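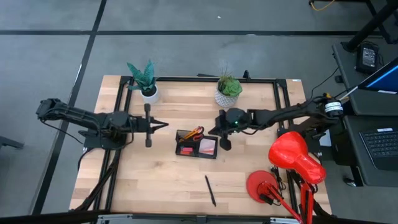
Black frame and arm on a light wood tabletop

Brondeck: The Alliance Crisis Set
From Dunleavy Classroom and Community Games

Most people who follow the news have an opinion about whether an alliance would hold together if one of its members got into real trouble. Brondeck lets a room full of people find out how they would handle it themselves, with the phone ringing (so to speak) and an ally across the table who isn't quite saying what they mean. It's a full-size crisis exercise for high schools, college seminars, foreign affairs clubs and library discussion groups, and we've been fussing over it for longer than I'd like to admit.

The set is built for four delegations, each with a seat on the same alliance council. Every delegation gets a briefing folder with its own history, its own budget worries and its own election calendar. All four have signed the same mutual defense treaty. What they think the treaty obliges them to do is another matter, and the folders are written so that honest people reading them will come away with different answers. I've watched groups spend half a session on a single sentence of the treaty, and I wouldn't dream of hurrying them along.

What comes in the box

58 event cards, sorted into three rising levels of tension
Four delegation folders, each with a private goal sheet
One treaty text, printed large, with wide margins for scribbling
Council vote slips and a tally pad
A facilitator's guide with a sample opening speech
A folded map of the region, coated on one side so dry-erase markers wipe off 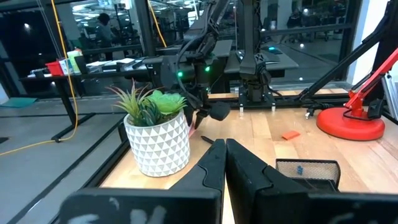
The event cards do most of the work. A low-level card might be a fishing boat stopped a little too close to somebody's coast, or a newspaper poll showing that voters at home would rather stay out of it. The higher cards bring in troop movements, a cut cable, a minister who says something on the radio and can't take it back. You draw one at the start of each round and the delegations have to respond in writing before anyone is allowed to talk. That written step feels slow the first time, but please keep it in! The gap between what a delegation writes down and what it says out loud is where your best discussion will come from.

A round runs 60 minutes with a first-time group, less once people know the order of things. If you teach in short periods, the guide shows where to stop in the middle of a round and how to pick it up again the next day. You don't need a referee with a degree in international relations. If you can read a treaty article aloud and keep a straight face while two delegations argue over a comma, you'll do fine.

The Purkcombe scenario

Every set ships with one complete scenario, Purkcombe, named for the strait at the center of the map. One member of the alliance controls the north shore, a neighbor outside the alliance controls the south, and the other three members depend on the shipping that goes through the middle. There is no shooting when the scenario opens. There may not be any when it closes, either, and groups that get all the way through on inspections and dull committee language have every right to be pleased with themselves.

Dexter Ruiz-Ortega wrote the scenario and the folders. He wanted the smallest member of the alliance to be the most interesting seat at the table, and I think he managed it. That delegation has very little to send anywhere, but it holds the council chair for the first two rounds and decides what comes up for a vote and when. Give that folder to somebody patient - or to somebody who badly needs to learn patience. 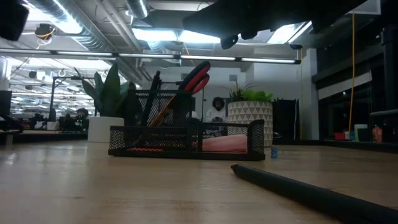 On group size: two to five people per delegation works nicely. With one person in each seat you lose the arguments inside a delegation, and those are half the fun. With six or more, a couple of people tend to drift, so we suggest using the optional press roles at the back of the guide. The press desk writes a short bulletin after every vote, and delegations have to live with whatever the bulletin says about them, fair or not.

Changes in the second printing

We heard from a good many teachers after the first printing, and we've tried to answer as many of them as we could. The treaty text is in larger type. The background briefing was much too long, so it's now 1000 words, and a student can get through it the night before without giving up. Ezekiel Ridgeway redrew the map with clearer sea borders and a proper scale bar (the old one was hard to read from the far end of a table). We also rewrote the withdrawal rules. A delegation can still walk out of the alliance, but it has to give notice one full round ahead, and the others get to respond.

If you own the first printing, you can order the new treaty text and map as a small refresh pack. The event cards are the same, so there's no need to buy the whole set again.

Ordering and shipping

Sets ship through Asico on weekdays. Schools may pay by purchase order; please put the name of the person receiving the box on the form, as front offices are busy places and boxes do wander. A second scenario, dealing with a disputed election inside a member state, is planned for December and will fit the same folders and cards. 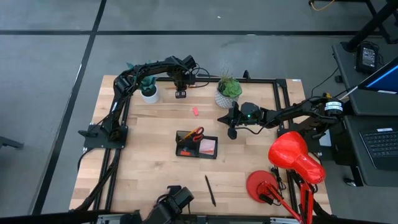
Black arms at the wood tabletop

Replacement vote slips and tally pads are sold separately. Spare folders can be ordered one at a time - just tell us which delegation you've lost.

Page updated 28 June 2026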